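The Big Sort: Bins, Trays and Tidy Tables

02/09/2019

Hi and welcome back to the gallery! If you're new, this is the page where I ramble on about whatever I've been sorting lately. I've been on a bin kick since December and I'm not sorry about it. My rule at the start was no more than 24 bins in the whole place. We'll get to how that went.

A little background first. I used to keep everything in cardboard boxes, the kind with flaps that never stay shut, and every time I wanted one small thing I had to take out forty other things and put them on the floor. Then a neighbor gave me a couple of open plastic trays she was done with, and I put them on the table just to get some stuff out of the way, and that was pretty much it for me and cardboard. You can see right into a tray! You can grab what you want with one hand while you're on the phone!

So now it goes by color. Blue is for "still to be decided," which means it fills up and empties out all the time, and red is for things that are staying together as a set. I tried adding green and yellow for a while (I had a whole chart taped inside the closet door) but I kept forgetting what yellow meant, so the yellow ones went out to the garage and now they hold gardening gloves.

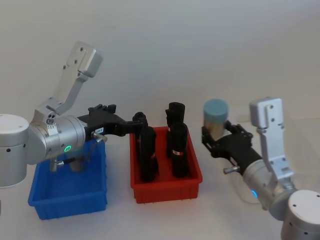

The other thing I changed my mind on is standing things up. I was a lay-it-flat person for years. Flat feels neat when you do it, and then a week later everything has rolled to one end and you're digging. Tall skinny things do so much better upright, as long as the sides of the tray come up high enough to lean on. If the tray is too wide they all tip over like bowling pins, so I go for a smaller one and let them crowd together a bit. Four in a small tray is about right for anything chunky.

I also got a lot of mail after the last gallery asking where I buy my bins, so let me try to answer that properly. The big stackable ones in the hall closet are from Hatel. They're heavy and a bit ugly but I've stood on one to change a light bulb (don't do this) and it was fine. The shallow drawer trays are Brumetus, which I found on a clearance shelf, 12 in a pack, and I still have 2 of them in the wrapper. I wanted to love the Chou ones with the snap lids, they look so nice in the store! But the lids are fussy and I ended up leaving them off, so I paid for lids that live in a different bin. A bin of lids. That's where I am.

For colored open trays, go cheap. I mean it. Flea markets, school sales, the back corner of the hardware store. Scratches don't matter and neither does a bit of old marker. Wash them in the tub with dish soap, stand them on end overnight, done. The ribbed kind is harder to scrub, so use an old toothbrush on those.

Labels, quickly. I like a strip of plain white tape and a fat pen, on the short side of the bin, near the top. The Zuken label maker I was so excited about is in a drawer somewhere. It makes a beautiful label and it takes me up to 12 minutes to remember how to change the letter size.

And the count, for those of you keeping me to my promise: 52. I know! I went around with a pad of paper and got 52, and that's with the garage ones left out. I'm going to bring it down before I show you the sewing corner, which is next, and which needs a good deal of work before anyone points a camera at it.

If you've got a bin setup you're proud of, send me a picture and tell me what goes in it. I'm especially after ideas for extension cords. Mine are in a blue tray right now, still to be decided, and they've been there since before the holidays.

Back to all galleries
Older: The Spice Shelf, Before and After
Newer: Sewing Corner (coming soon)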